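Introduction to Basketry and Plant Fibers
Unit 4: Materials, shapes and weaves
Handout prepared by Ada Colombo

Read this before the workshop session. Bring your notebook, a towel and a pair of side cutters. The reading by Bořivoj Slanina is on reserve at the library desk, and only chapter 2 is required.

1. Plant materials

Most baskets are made from one of four groups of material: shoots, split wood, leaves and grasses, or vines. Willow is the most common shoot. It is cut in winter after the leaves drop and sorted by length. Brown willow is dried with the bark on. Buff willow is boiled and then stripped, and the tannin from the bark stains it tan. White willow is stripped in spring without boiling.

Rattan is a climbing palm. The outer skin is peeled off in strips and sold as cane. The core is cut into round or flat lengths and sold as reed. In the workshop we use round reed because it needs only a short soak and forgives mistakes.

Color tells you little by itself. A dark basket may be bark-on willow, dyed reed, stained wood, or paper or plastic made to look like any of these. Check a cut end if you can find one.

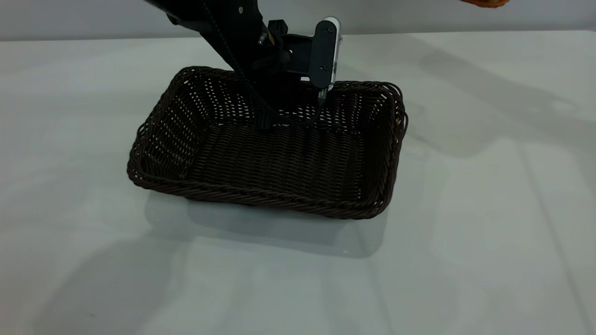 Fig. 1. Rectangular basket in dark brown wicker.

2. Terms to know

Wicker: a way of weaving, with stiff uprights and more flexible weavers. It is not the name of a plant.
Stake: an upright element in the side wall.
Weaver: the element that passes in front of and behind the stakes.
Randing: a single weaver worked in front of one stake and behind the next.
Pairing: two weavers worked together, crossing between stakes.
Waling: three or more weavers worked together. It makes a strong ridge and is used where the base turns up into the side.
Border: the finished top edge, made by bending down the stakes and weaving them into each other.

3. Round and rectangular bases

A round base starts with crossed sticks that are opened out like spokes. The weaving pulls evenly in all directions, so the shape tends to hold.

A rectangular base is harder. The base sticks are held upright in a screw block and woven back and forth. The outer sticks are thicker, and the side stakes are driven into them or looped around them. Corners are the weak point. Makers often put a heavier stake at each corner. Raffaele Sorrentino will show this at the bench.

Rectangular baskets waste less shelf space than round ones, and two of the same size can stand close together. That made them useful for shops, laundries and the mail.
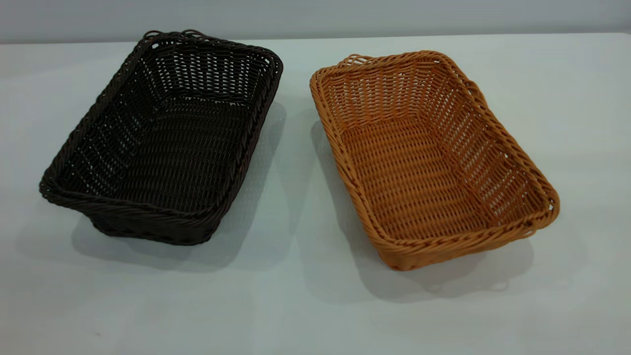 Fig. 2. Two rectangular woven baskets, side by side.

4. Soaking times

Round reed: 19 minutes in warm water for the size we use.
Buff willow: one to two hours, then wrapped in a damp towel overnight.
Brown willow: several days. Longer rods need more.

Do not leave reed in the tub during the break. It turns gray and the fibers lift.

5. For next time

Draw a rectangular base from above and label the sticks. Then write one page on a basket you have at home. Say what you think it is made of, which weave is used in the side, and how the border is finished. Hand the page to Sveva Valentini at the start of class.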